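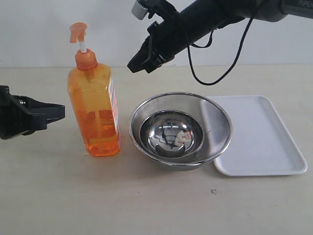 What do you wash first when the whole kitchen is dirty?

The small things, and the soap bottle before the small things, so that your hands do not get sticky again each time you use it.

My aunt Khadija Badawi gave me this answer through the telephone on a Saturday, at 6 in the morning, when I was standing in her kitchen in Turnusbridge with my coat still on. She had moved to my cousin's house in Zundville two weeks earlier, because of her hip, and I had promised to make the kitchen ready for the new people. I had asked the question only to say something. She took it seriously, as she takes all questions about kitchens.

"Is it the orange one?" she asked.

"It is the orange one."

"Good. It has still much inside. Do not throw it away."

I put the phone on the window sill with the speaker on and took off my coat. The building was number 746 on a long street where the buses turn, and when a bus turned, the glasses in the cupboard made a small noise. I had known this noise since I was a child. I used to do my homework at that table while she rinsed lentils, and I thought then that the glasses were afraid of the bus.

I washed the soap bottle. I felt foolish washing soap with soap, but it is true that the pump was sticky, and afterward it was not. I put it on the table to dry.

"Now the strainer," said my aunt.

"How do you know I finished the bottle?"

"You stopped breathing loudly."

The strainer was the round one made of steel mesh, with a rim that she always polished more than was necessary. She had bought it in 1984 from Mr. Berrada, who sold kitchen goods in the market hall and who, according to my aunt, wanted to marry her. According to my mother, Mr. Berrada wanted only to sell strainers. The two sisters argued about it for many years, usually during the washing up, and I had heard both sides so often that I could have defended either one in a court.

"Hold it against the window," my aunt said. "If you see rice in the holes, it is not clean."

I held it against the window. It was just starting to be light outside. There was rice in the holes.

"It is clean," I said.

"Use the old toothbrush. It is under the sink, on the left."

So I used the old toothbrush. It took a long time. You push from the outside and the grain goes in, and you push from the inside and it goes out a little and then stays. My aunt talked while I did this. She told me about the kitchen in Zundville, where the faucet was too high and the water jumped out of the sink and onto her shoes. My cousin had bought a machine for washing dishes, and he did not let her rinse the plates before she put them in. She rinsed them when he was at work. She asked me not to tell him this, and I did not tell him, although I think he knows.

At eight Anas Kabbaj knocked on the door. He lived one floor below and he had the second key. He was a tall man who had driven the bus on our street until he retired, and he always entered my aunt's apartment with his head a little down, even though the door was high enough.

"I heard water," he said.

"It is me. I am cleaning."

"I can see." He looked at the table, at the boxes on the floor and at the phone on the window sill. "Is she there?"

"I am here, Anas," said the phone.

He stood straighter. He said good morning to the window sill. Then he did not know what to do with his hands, and I gave him a towel.

He dried and I washed. It went faster like this. I passed him the steel bowl that belongs with the strainer, or does not belong with it, but has been kept inside it for so long that I never saw them in different places. He rubbed it until he could see his face, and he turned it to the light and made his nose big and then small. I had done the same at that table when I was seven years old.

"Where does this go?" he asked.

"Inside the strainer," said my aunt and I together.

He put it inside the strainer.

Next came the white tray. It was a simple plastic tray with round corners, from the Ollby store near the station, and she used it for dough, for tea, for carrying medicine to my uncle and, one winter, for a sick bird. I wanted to put it in the box for giving away. I thought that a person could buy another one anywhere.

"Which box are you holding it over?" asked my aunt.

I moved my hand to the other box.

Anas folded the towel, opened it and folded it again. "Khadija," he said, rather loudly, as if Zundville could only be reached by shouting. "Do you need all of these things there? I ask because your son has a full kitchen. You told me so."

For a while she said nothing. A bus turned and the glasses made their noise.

"He has a full kitchen," she said. "He has a strainer made from plastic. It is green. When you pour the pasta, it bends."

"That is not good," said Anas.

"It is dangerous."

"I could bring them to you," he said. "The strainer and the rest. I have the time. There is a bus at 2, with one change."

I became very busy with a pan. I turned the faucet on so that I would not hear her answer, and then I was curious and turned it off again.

"It is a long way for a strainer," she was saying.

"I sat in a bus for all my life. I never sat in the back."

My aunt laughed. I had not heard it since she moved, and on the small speaker it sounded like paper.

"Then bring also the soap," she said. "But close the pump well. And dry the bowl again before you pack it, you always leave the bottom wet."

He took the bowl out of the strainer, turned it over and looked at the bottom. It was wet. He dried it, and I went to find newspaper for the glasses.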